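We use cookies to remember your newsletter preferences. Accept / Manage settings

The Wolico Household Letter, July

Folding denim on a bed

The June item on shirts and knitwear left out jeans. Several readers wrote in about that, most of them with the same two complaints: the stack leans, and the legs come out of the drawer creased across the knee. Both come from the way the garment is laid out before the first fold. The folding method matters less, and the method given below is an ordinary one.

Surface

A table is better than a bed for denim, and most people use the bed. The mattress gives under the hand, so pressure applied to one part of the cloth lifts the part next to it. A duvet makes this worse. Fold it back to the foot of the bed, or take it off, and work on the sheet or on a flat blanket. A firm blanket folded double is close enough to a table for this purpose.

Keep unsorted clothes to one side and finished clothes off the bed altogether. Finished piles left on the mattress slide each time something heavy is put down beside them. A chair will do, or the top of a chest of drawers.

Laying out

Jeans should be fully dry before they are folded. Check the waistband, the inside of the pockets and the lower hem, in that order. A pair that feels dry at the thigh may still be damp at all three. Empty the pockets and push the pocket bags back down flat. Fasten the button and close the zip.

Hold the waistband at the two side seams and shake once, downwards. Lower the hems on to the bed first and bring the waistband down last, moving backwards as you do it. If the waistband goes down first the legs land in a heap and have to be pulled straight one at a time, which stretches lighter cloth out of line.

Smooth from the crotch seam outwards and then down each leg. Use the side of the hand. Old, washed-out denim takes this well and will lie flat after one pass; new dark denim may need three or four and will still spring up at the knee.

Folding

1. Bring one leg across on to the other so that the outer seams meet. Back pockets face out.
2. The seat forms a point that sticks out beyond the line of the legs. Turn this in so the long edge is straight from waistband to hem.
3. Bring the hems up to just below the waistband. Leave a gap of two fingers.
4. Fold the doubled length in 3. For a shallow drawer, fold in half and stop there.

Step 2 is the one usually missed. Leaving the point out gives a pile that is thicker at one corner than at the others, and after four or five pairs it leans. Turning in the point does not cure the difference in thickness between waistband and leg, so alternate the direction of each pair in the stack: waistband left, waistband right.

Step 3 is the answer to the knee crease. When the hems are brought level with the waistband, the second fold falls close to the knee on most adult sizes. The two-finger gap moves it. Tall readers may find they need a wider gap, and children's jeans can be folded in half twice without any of this.

Mixed bundles

Clothes from a line or a dryer tend to arrive as a bundle, with smaller things caught inside larger ones. Lift denim out first. It is the heaviest item, it holds the rest down, and once it is gone the remainder can be shaken apart easily. Support the bundle with one hand and draw the jeans out by the waistband with the other. Pulling by a leg turns it inside out as often as not.

Straps, cords and belts should be drawn clear before anything is shaken. A trimmed edge or a zip pull caught in knitwear will take a thread with it.

Storage test

Mairéad Hayes has run a small comparison for this letter on three drawer dividers: the Plivden, the Lahtinen and the Werkis. Each was fitted to the same chest in her spare room and loaded with the same jeans, folded as above. The drawer was then opened and closed 200 times.

The Plivden is a sprung bar. It held its position for the whole test and left a slight mark on the drawer side. The Lahtinen is a set of open-topped fabric boxes, which suit jeans folded in 3 and stood on edge; the box nearest the front sagged when it was less than half full. The Werkis is a fixed grid. The cells are sized for shirts and will take one pair each, with some forcing at the waistband. It stopped the test early when the front strip came away at 92 openings, and it was refitted and continued without further trouble.

For denim alone the Plivden is the simplest to live with. For a drawer shared between jeans and lighter clothes the Lahtinen boxes are more useful, provided that they are kept full. We would not buy the Werkis for trousers of any sort.

The letterbox count on last month's question (do you fold jeans or hang them?) closed at 814 replies. Folding was well ahead. A fair number of those who hang them do so over the bar of an ordinary hanger, and report a crease at the thigh in place of the one at the knee. Clip hangers at the hem avoid it, though they leave two small marks that need a minute with a warm iron.

Corrections

In the June item, the instruction to fold sleeves "behind" applied to the garment face down. Read face up, it gives the wrong result. Two readers noticed, and the printed sheet has been altered.

The June sheet also gave the order of work as shirts, knitwear, trousers. With a full load on the bed, trousers should come first, as set out under mixed bundles. 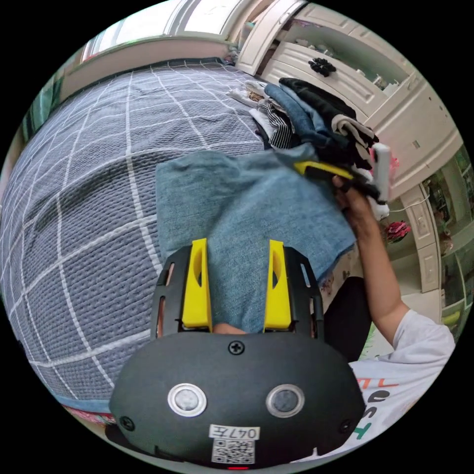

Once the denim is out of the way, sort what remains by weight and leave socks until last. T-shirts can wait in a flat, unfolded pile without harm, laid one on another with the necks at the same end. Knitwear should not be left under anything. If the work has to be broken off, break off between garments, and put the folded jeans in the drawer before leaving the room.

Next month's item deals with bed linen, including fitted sheets with worn elastic. Questions for it should reach Mairéad Hayes before the August sheet is made up.

Recent items
Shirts and knitwear: a folding order
Drying heavy cotton indoors
Re-sewing a belt loop by hand
Drawer runners: cleaning and waxing
Moth checks for wool blankets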